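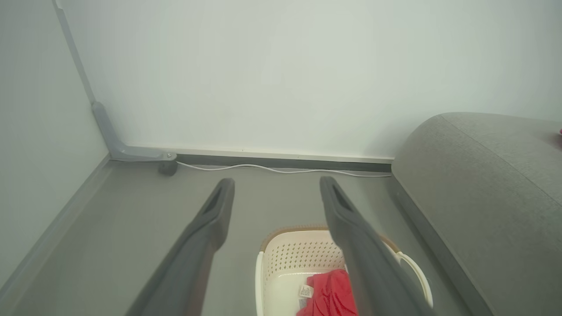 The Basket Problem

Every March the home pages fill up with laundry systems. Sort by color, sort by fabric, sort by the day you plan to wash it. I have tried three of these and bought things for all of them, and the red sweatshirt still ends up in with the white pillowcases about once a season.

The current favorite in my inbox is the Otberg method, which asks you to own four baskets and label each one. The booklet runs to 72 pages. A good part of it is about labels. Where the four baskets are supposed to stand in an ordinary apartment gets one paragraph, and the paragraph recommends "an unused alcove." I have lived in six apartments and never had an alcove, used or otherwise.

Wakia goes the other way and sells a single tall hamper with a lid. It looks fine in a hallway. But a lid on a hamper means damp gym clothes sitting in the dark until Thursday, and the smell test in my own bathroom went badly enough that I stopped after a week. The cheap plastic basket with holes in its sides lets air through and costs less than lunch. It also shows everyone your dirty clothes, which seems to be the main complaint against it. I can live with that.

Then there's the matter of reading the care label. All the systems assume you do. I asked readers of this column whether they check it before a first wash, and 866 wrote back. Fewer than half said yes, and several of those admitted they only look when something feels expensive. The labels don't help themselves. The print is tiny, it fades, and the symbols might as well be road signs from another country. Aebischer sells a wall chart that explains them. It is a handsome chart. Mine hung over the washer for a month and I still looked things up on my phone.

What has worked, as far as anything has, is dull. Reds get their own load until they stop bleeding. The basket sits on the floor where clothes come off, even when that spot is ugly, and it goes to the machine when it's full. Small baskets get washed more often than big ones, at least in my house.

Tornidton says its new sorting cart is good for 1,000 loads. At two loads a week that's more than nine years, and I'd like to hear from someone in year three about the wheels.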